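From: Recep Dağdelen
To: Nimska Lake list
Date: August 5, 2020
Subject: Re: Foam bits along the north shore again

So-ying Leung wrote:

> I walked the north shore from the boat ramp to the Yazıcı dock this morning and it is as bad as it was last summer. White foam beads all along the waterline, worst in the reeds just past the culvert. I filled a grocery bag and hardly made a difference. There were two bigger chunks as well, each the size of a loaf of bread, with flat sides like they came off something.
>
> Does anyone know if this is still the old swim float breaking up, or is it coming from docks? I thought the float was hauled out in March. Also, is there any point in picking up the small stuff, or does it just blow back in?
>
> I can go out again this week if somebody tells me what would be useful.
>
> So-ying

So-ying, thanks for going out. I'll answer what I can and then ask for some help.

The swim float is gone. It came out in March and went to the transfer station on a flatbed, foam and all. I was there when it was loaded. Some of what you found could still be left over from it, because the beads got well down into the reed roots and come loose when the water level changes. The big chunks are another matter. The float was built on round billets, and you say yours had flat sides. That sounds like the open block foam that was used under docks on this lake for years, with no shell around it.

We have 159 docks on the lake going by the last permit list. I don't know how many still sit on bare foam. The permit form never asked. Fidport, who do most of the dock work on the west side, told me they have been swapping blocks for sealed floats whenever a customer asks, but they don't keep a list of the ones they haven't done.

Two things break the foam up. One is ice, which we can't do much about. The other is muskrats, which dig into the blocks to make a den and push the crumbs out behind them. If you see a white patch on the water next to one dock and none next to the dock beside it, look underneath for a hole. A dock can lose a block in one season that way and the owner may not know until it starts to lean.

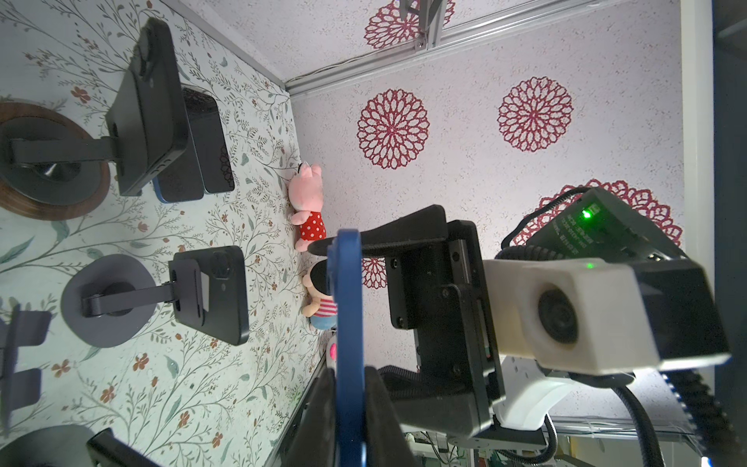

On the small stuff, yes, it is worth picking up, but not by hand. I wore myself out doing that last year. What works better is a pool skimmer with a fine net on a calm morning, when the beads are sitting in a line against the reeds. Go slowly, and work toward the shore so you aren't pushing them out. Shake the net into a bucket with a little water in the bottom, or the beads will stick to everything and then blow away when you lift it. When you are done, pour the bucket through an old pillowcase and tie it shut.

On dry sand, a piece of window screen stapled to a wood frame does the job. Shovel the top layer onto it, shake, and put the sand back. You will get a lot of twigs and shell with the foam. I float mine in a tub afterward and take off the top, but it is fine to bag the whole thing if you are short of time.

Please stay out of the reeds themselves until the end of the month. There are still grebes on late nests by the culvert, and walking in there does more damage than the foam will in the next few weeks. If you can reach it from a canoe or from the bank, go ahead. If not, leave it.

The bags can go in the green bin behind the boathouse. It has a lid that latches. Please latch it. The regular trash barrel at the ramp is open on top and I have watched the wind empty it into the lake. No foam goes in the recycling trailer. The county does not take it, and a dirty load gets the whole trailer turned away, cans and all.

So-ying, since you asked what would be useful, it would be a walk along the stretch from the Yazıcı dock to the point, if you have the time. That part hasn't been looked at this year. You don't need to pick anything up. I want to know where the foam is heavy and where it stops, and whether there are more flat-sided chunks. Mark it on a printed map or write down the dock numbers, whichever is easier. If you still have the two chunks, keep them dry and I'll come by for them. Fidport may be able to tell from the thickness which kind of dock they came off.

For everyone else on the list who has a dock, please look under it. Low water is a good time. If you see bare white or blue foam, with no plastic shell or with a shell that has split, let me know your dock number and roughly how much is showing. I am not turning anyone in. There is no rule on this lake against old foam, only against putting in new foam without a shell, so you are not in trouble if you have it. I want enough numbers to ask for a group price.

About that price. I talked to Olov, the float supplier over in the next county, and they will deliver to the ramp in one trip if we order for at least 6 docks together. So far I have 2 that are sure and one that is thinking it over. Delivery is the expensive part for a single order, so it would help a lot to fill the truck. They would also take the old blocks back on the same trip, provided they are bagged or wrapped and not waterlogged. A waterlogged block weighs far more than you would expect, so don't try to drag one out by yourself. Tie it off to the dock and we'll get it with the winch.

If you can't replace the foam this year, you can still slow it down. Heavy plastic sheeting wrapped around the block and strapped on will hold the crumbs in for a season or so. Hardware cloth outside of that keeps the muskrats off. Use stainless staples or they will rust through by spring. Don't use spray foam to patch a hole. It breaks off in pieces and then we have two kinds of foam to pick up.

A couple of people wrote me off the list to ask if the fish are eating it. I don't know. The state lab was willing to look at stomach samples two years ago but wanted more fish than we could get them. If anyone who fishes here is cleaning perch and sees white beads in the gut, please save them in a jar with the date and tell me where you caught the fish. I have 7 jars so far from last year, and beads in one of them.

I'll be at the boathouse most mornings until the middle of the month. There are three skimmers hanging inside the door on the left, and you can borrow one without asking. Write your name on the sheet so I know who has it. One of last summer's skimmers, the one with the long blue pole, never came back. If it is in your garage, no hard feelings, but I'd like it on the hook.

Replies to the list are fine. Dock numbers can come to me directly if you would sooner keep that private.

Recep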